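Caring for Small Toys and Building Bricks at Home
Reading time: 2 min

The Landus Household Advice Service receives many inquiries each year about the cleaning and storage of small plastic toys. Most can be kept in good order with warm water, dish soap and a regular place for each type of piece.

Plastic bricks should be washed by hand in a basin of lukewarm water. Water hotter than the hand can comfortably bear may warp the pieces, and a dishwasher should not be used. Stubborn dirt may be loosened with a soft toothbrush. Pieces containing batteries or motors are to be wiped with a damp cloth only.

After rinsing, spread the pieces on a dry towel and turn them once. Drying overnight is usually sufficient, although hollow pieces may need a second night. A hair dryer is not recommended.

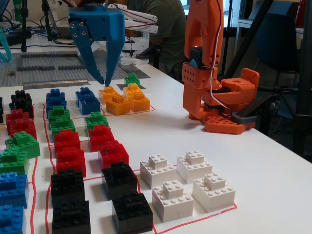 Bricks sorted by color on a tabletop marked with red tape.

Sorting is best done on a light-colored surface. Families with young children often find color the easiest system, while older children may prefer to sort by shape. Tape left on furniture for long periods can leave residue, which a little cooking oil on a cloth will usually remove.

Shallow lidded boxes are preferable to deep bins. Pieces small enough to be swallowed must be stored out of reach of children under three.

Page maintained by Oranuch Chareonsuk, Landus Household Advice Service
114 shares | Contact us | Back to top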